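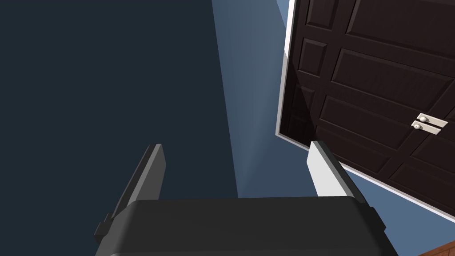
What we're spending on the robot next year

Budget time again! I sat down with the numbers this week (coffee, cookies, three open spreadsheets) and I think I finally have a plan for the gripper project that I can defend with a straight face.

Quick recap for anyone who joined after May. We've been doing all of our door practice in simulation – a blue room, a brown paneled door, a two-finger gripper and as many attempts as the computer can stand. It costs us next to nothing, and when the arm does something silly there's no repair bill. I'd happily stay there forever, but the folks at Brustbridge want to see a real gripper near a real door, so we have to go shopping.

I got two quotes. Barnden wants $993 for a basic two-finger gripper, mounting plate included, cables extra (of course). Erdem came in at $482 for a used one with new finger pads and a short warranty. I went back and forth on this more than I'd like to admit, and I'm leaning toward Erdem. The first gripper is going to get bumped into things, and I'd much prefer to bump the cheap one.

Then there's the practice door. I priced out a prehung door, a lever handle, lumber for a stand and a box of screws, and it came to $267. I tried to get that lower by skipping the frame, but a door with no frame doesn't teach you much about opening doors, so the frame stays in.

The part I'm still unsure about is computing time. We rent it by the month from Skadovari, and we're paid up for four more months. After that I'd like to cut back to the smaller plan while we get the hardware bolted down, and go back up only if the real gripper behaves so differently that we need to retrain. I left a line open for it in the sheet with a question mark, which is bad accounting but at least it's there in red.

Still to price: an emergency stop button, spare finger pads, and shipping on anything heavy. If you know a good source for pads, please write in before I order the wrong size again!
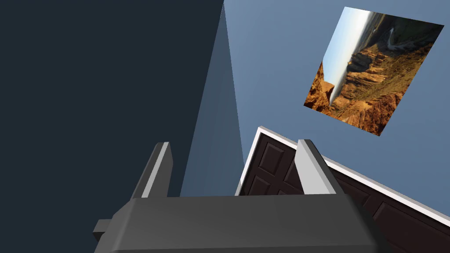 One reader who saw the draft budget wrote back that I'd left out the arm's own service visit, and that used grippers often need an adapter the seller forgets to mention. Fair on both counts. The service visit is in the sheet now, and I've asked Erdem about the adapter.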